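About Hernum Stone Care

Hernum Stone Care cleans, repairs and refinishes natural stone floors, counters and wall cladding in commercial and residential buildings.

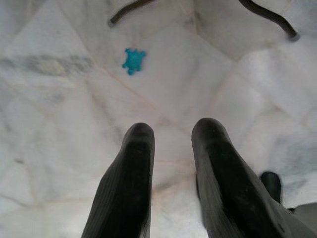
The company was set up by Jianguo Pan and Qiuyue Song, who had worked together for a flooring contractor in Ivoldale. Pan set tile and slab. Song ran the grinding and polishing crew. Most of the calls they took in the first two years were for floors that had been sealed with the wrong product or cleaned with an acidic one, and that work still makes up a large share of the schedule.

We operate from one shop on Kang Street in Ivoldale, with a second storage and slurry handling site at Uvska. The shop has a wet saw, a bench for edge work and a sample room where customers can compare finishes on limestone, marble, travertine, granite and terrazzo. Visits to the sample room are by appointment.

What we do

Honing and polishing. Calcium-based stones such as marble and limestone are worked with diamond abrasives in sequence, starting at the coarsest grit the damage calls for. A floor with light traffic wear can often start at 600. A floor with lippage between tiles has to be ground flat first, starting at 100 or lower, and takes longer. The final step on a polished floor is either a 3000 grit pad or a polishing powder, depending on how the stone responds in the test area. We do not apply topical waxes or acrylic coatings to marble.

Etch and stain removal. An etch is a loss of surface material caused by acid. A stain is a foreign substance held in the pores. The two are treated differently, and customers often describe one as the other. Etches are removed by honing or repolishing. Stains are drawn out with a poultice matched to the source: solvent-based for oil and grease, peroxide-based for coffee, tea and other organic matter, and a rust remover safe for calcite where iron is involved. A poultice stays in place for 24 to 48 hours and may need a second application. Some deep stains lighten without disappearing, and we say so in the written estimate when we expect it.

Joint and crack repair. Failed grout is cut out to a depth that will hold new material, vacuumed and refilled. Cracks in slab and tile are filled with tinted polyester or epoxy and ground flush. We do not inject under hollow tiles unless the substrate has been checked for movement, as the void is usually a symptom of something below it.

Sealing. We use penetrating sealers only. A sealer slows absorption and gives the owner time to wipe up a spill. It does not prevent etching. Before sealing we run a water absorption test at several points on the surface. Dense stones that absorb very little are left unsealed.

Maintenance contracts. Lobbies, clinics and restaurants are visited on a fixed cycle. Each visit includes a gloss reading at marked locations, recorded in gloss units, so that wear can be compared from one visit to the next. Readings are sent to the building manager with the invoice.

How a job runs

Sihan Jin handles site surveys. A survey covers stone type, existing finish, joint condition, previous treatments where known, access to water and power, and the route for equipment. If the stone cannot be identified by eye, a scratch test and a drop of dilute acid are used in a hidden spot, with the owner's permission.

A test area follows the survey on any job that involves honing or polishing. It is normally placed in a corner or under furniture and is left for the customer to look at in daylight and under the room's own lighting. The price in the estimate is tied to the finish agreed on in the test area. If the customer later asks for a higher or lower gloss, the estimate is revised before work starts.

Adjacent surfaces are masked to a height of three feet. Wood floors, carpet edges and metal thresholds that meet the stone are taped and covered. Slurry is collected with wet vacuums and taken off site in sealed drums. None of it goes into building drains. At Uvska the solids are settled out and pressed, and the water is reused in the saw.

Honed and polished floors can be walked on once the rinse water has dried. Sealed floors are closed for four hours to foot traffic and 24 hours to furniture. Rugs should stay off for a full week.

The people

Jianguo Pan is responsible for repair work and for training new crew members. Qiuyue Song is responsible for all finishing work and signs off on each polished floor. Guangming Xiong manages equipment, abrasives purchasing and the Uvska site. Zhuoran Xia runs the office and is the contact for contracts, insurance certificates and invoices.

New technicians spend their first six months on preparation, masking and vacuum work, then move to the grinding machines under supervision. They practice on reject tile at the shop before they are given a customer's floor. Respirator fit testing is repeated every February. Grinding and cutting are done wet wherever possible, and any dry cutting is done with extraction attached to the tool.

What we do not do

We do not install new floors, although we can review an installer's specification before stone is ordered. We do not refinish engineered quartz, which contains resin and does not respond to stone polishing powders. We do not crystallize marble with steel wool and fluorosilicate products. Customers whose floors have been treated this way should mention it when they call, as the treated layer has to be ground off before normal polishing can begin.

Daily care

We leave a printed care sheet at the end of every job. The main points are these:

Dust mop before wet mopping.
Use a neutral cleaner at the dilution on the label.
Change the mop water when it turns gray.
Keep vinegar, lemon and bathroom descalers off marble, limestone and travertine.
Place mats inside and outside street entrances, and clean under them.
Blot spills instead of wiping them outward.

Contact

Hernum Stone Care
3232 Kang Street, Ivoldale

Survey requests should include the approximate floor area, the stone type if known, the age of the installation and any cleaning products now in use. Estimates are sent in writing after the survey and are valid for 60 days. For an existing maintenance contract, please give the building name and ask for Zhuoran Xia.

Page last revised July 26, 2026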